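4.2 Collection sessions and the desk-clearing task

Of the four tasks in the course project, desk clearing was the one the students picked for themselves, on the grounds that it looked easy. It produced more discarded recordings than the other three put together. We describe it at some length for that reason, and also to save the next class from choosing it with the same confidence.

The class was divided into teams, and each team worked with a pair of hand-held grippers carrying printed marker cubes. Two teams named their software, Flollby and Findier, and the names stuck well enough that we use them here. The goal was modest: lift one object at a time from a table, put it in an agreed spot, and return both grippers to a starting pose. A session was 48 attempts, after which the operators' wrists were of little further use to science. Over the term the class logged 381 attempts at this task, of which 94 were thrown out before training.

The sessions were held in a shared workspace. Our original plan called for a quiet corner and a plain backdrop. The plan is preserved in the course handout, where it may still be admired. Figure 3 gives the setting from the operator's viewpoint (a) and from two gripper views (b, c).
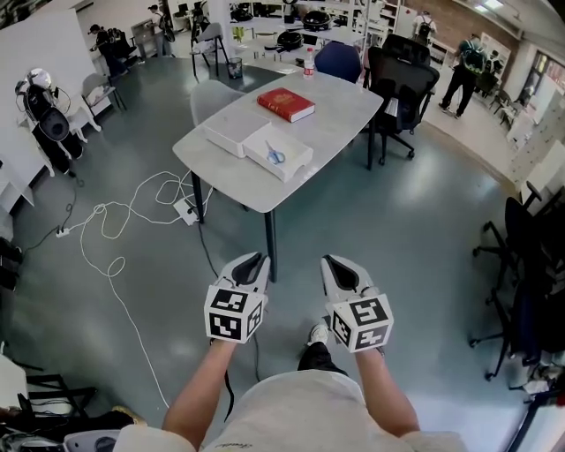
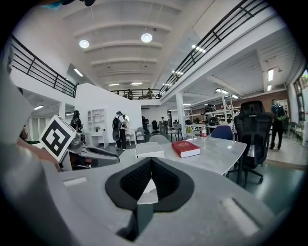
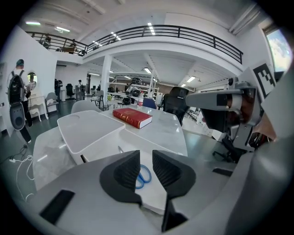 Figure 3. Desk clearing with hand-held grippers. The red book and the water bottle are on the table in all three views; the blue-handled scissors can be seen in (a) and (c).

Why were so many attempts discarded before training?

Most were dropped for lost tracking: a marker cube was turned away from the view or covered by the operator's own arm for too long, and the path of the gripper could not be recovered over that stretch. The remainder were cases where the operator forgot the starting pose or stopped midway to discuss strategy.

The objects themselves caused uneven amounts of trouble. The bottle was the favorite, being tall and easy to close on. The book was the opposite. A closed hardcover lying flat offers a gripper very little to hold, and the teams settled on two methods. Flollby operators slid the book until part of it hung over the table edge and then pinched it from above and below. Findier operators pressed on it from both sides at once and hoped. The second method worked often enough to stay in the data, and the trained policy later copied it faithfully, including the hoping — it would squeeze, pause, and squeeze again in the same place.

Scissors raised a question of labeling. The handout said to grasp "the object," and the teams disagreed on whether a grasp through one handle loop counted or whether the jaws had to close around both. We let each team keep its own rule for the first half of the term. This was a mistake on our part. When the two sets were merged, the policy tended to aim for a point between the loops, a compromise that satisfied neither team and picked up no scissors. All scissors attempts were relabeled in June under a single rule (either loop counts, provided the object leaves the table).

We also changed how operators were trained. At first each student read the handout and began. After the second session we added a short practice block, with nothing recorded, in which one student handled the grippers and another called out whenever a cube went out of view. Students found this annoying, and tracking losses fell in the sessions that followed. We did not run a controlled comparison, so the size of the effect, and the share of it owed to annoyance, remain open. The training settings used with the cleaned set are given in Section 4.3.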